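I went to see the new Trallari collection last week, the one Maricica Crăciun and Aurel Cârstea have been working on since they left Coman, and I've been arguing with myself about it ever since. It's called Vastenness. Twenty pieces, mostly seating, plus two lamps and a cabinet so tall I couldn't see what was on top of it.

I liked it, I should say that first. The long bench is gorgeous (I sat on it twice) and the wool they've used has a lovely scratchy, old-blanket feel. But then I picked up the booklet. 80 pages! The bench, I read, is "a shoreline for the body". The smaller lamp is in mourning for something. By page 30 I'd lost track of which chair was meant to be grieving and which was meant to be hopeful, and they both looked like chairs to me.

I do get why designers write this way. You've spent two years on a thing and you want people to slow down in front of it. Fair enough. What bothers me is that the booklet has almost nothing about how any of it was made. I wanted to know why the bench legs splay outwards, and whether that joint at the back was Cârstea's idea, because it looks like his old work and it's the cleverest bit of the whole show. There's one line about it, in the credits.

Compare that with the Pundgate stools from a few years back. They came with a single folded sheet – what the timber was, how to oil it, who to ring if a leg came loose. I've still got mine, sheet and stool both, and I know far more about the people who made it than I'll ever know about Vastenness.

And the prices! The cheapest thing is a footrest at £1,042. If I'm paying that, tell me whether the cover comes off for washing. I asked, and had to wait while someone went to find out (it does, with a bit of a fight).

The show runs until July and I'd still say go. Sit on the bench, look underneath it, leave the booklet till you're on the train home.

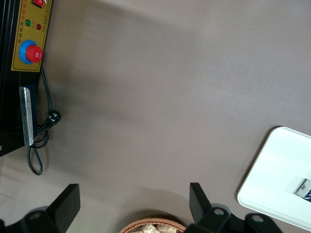
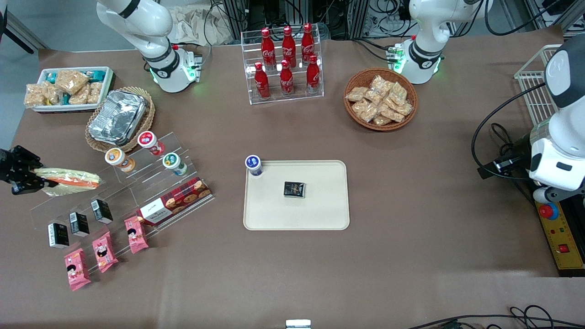
Top: red stop button and yellow control panel. Bottom: cola bottles and wrapped snacks on the brown-covered table.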